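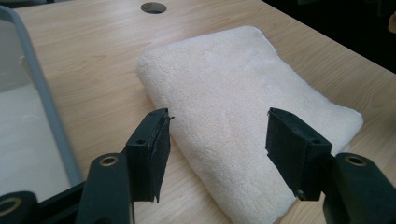 Fleece towel, cream-white, folded.

Workshop notebook, textile care section
March, Monday

Purpose
To establish whether the mains water at Flakgate leaves pile fabrics harsher after laundering than the softened supply at Zivach, when the detergent dose is held constant.

Procedure
Two cotton terry lots were weighed dry at 500 g each. Both were washed at 30 degrees with Stureo powder and no conditioner, then spun at 800 rpm and dried flat indoors. The Flakgate machine stopped once during the second rinse with a drain fault and was restarted from the beginning of that rinse. The lot has therefore had additional rinse water and should be marked accordingly in the record.

Observations
The Flakgate lot weighed 511 g when dry. The Zivach lot returned to its starting weight. Handling by two members of the section placed the Flakgate lot as the stiffer, although one of them considered the difference slight. The gain in weight may be mineral residue, undissolved powder or remaining moisture – the present method does not separate these.
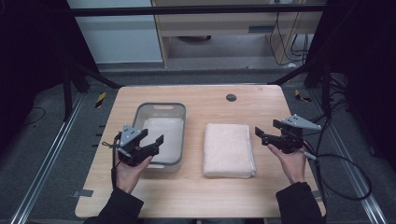 Garg wrote in response to the draft that air-dried terry is always stiffer than tumbled terry, and that the comparison should be repeated with a tumble stage before anything is said about the water. The point is accepted. Garg also asked for the powder to be dissolved beforehand, and this will be adopted for both sites.

The hardness strips in the second drawer have passed their use-by date and are to be replaced.
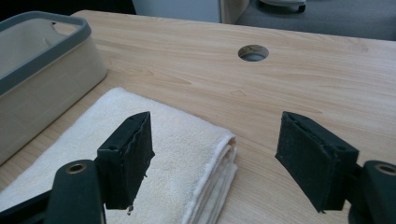 Next session
Repeat both washes with a tumble stage. Weigh after cooling, and again the following morning. Clear the drain filter at Flakgate before starting.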